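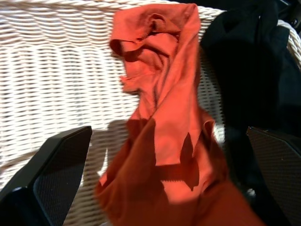

May

By the Brustix health desk

Platelets are the shortest-lived product a blood center handles, and their storage rules shape most of what donors notice about the process. Red cells are kept cold and last for weeks. Platelets are stored at room temperature, on a flat agitator that rocks them gently, and are usually good for five to seven days, part of which goes to testing. What a donor wears matters more than the reminder card suggests. A plain T-shirt in soft cloth is a fair choice if the sleeve pushes up past the elbow without pinching. A tight cuff above the needle site can slow the draw, and the machine will stop and sound an alarm when flow drops.

The Tison center runs platelet collection separately from its whole blood schedule. It has 2 apheresis beds in a side room, and each is booked in long blocks. The machine draws blood from one arm, spins it to separate the parts by weight, keeps the platelets and some plasma, and returns the rest. On a single-needle setup the draw and return take turns through the same line. On a two-needle setup both arms are used and the session is shorter, but the donor can't turn a page.

Last year the center logged 284 completed platelet sessions. Sessions that ended early were logged separately. The usual causes were low flow, a needle that shifted, and tingling around the lips. The tingling comes from citrate, which is added to keep blood from clotting in the tubing. Citrate binds calcium, and some of it goes back to the donor with the returned cells. Staff slow the return rate and hand out calcium tablets. Most cases clear in a few minutes. Donors should speak up at the first sign, as the effect is easier to treat early.

Aspirin is the other common problem. It stops platelets from clumping for the life of the cell, and one tablet is enough to affect the product. Tison asks for 72 hours without it before a session. Donors who take aspirin on a doctor's advice should not stop in order to donate. They can be moved to the whole blood list, where the rule does not apply.

Bookings at Tison go through Codier, the scheduling system it shares with the Ó Conaill clinic across the river. Codier tracks the gap between sessions and will not open a slot inside the waiting period. It does not check medications. That is still done by phone, usually the afternoon before.

The weak point in the week is Sunday. Hospitals use platelets every day, mostly for cancer patients and major surgery, but few donors book on weekends. A unit collected on Friday has already used up part of its shelf life by Monday morning. Tison now opens both beds on Sunday from 8 a.m. and closes them at noon, so that samples can go out on the early afternoon run.

First-time platelet donors need a blood count on file. The sample can be taken at a whole blood visit or at a short stop at the front desk. Eat a full meal beforehand, with dairy if tolerated, and drink water through the morning. Use the restroom last, after the paperwork.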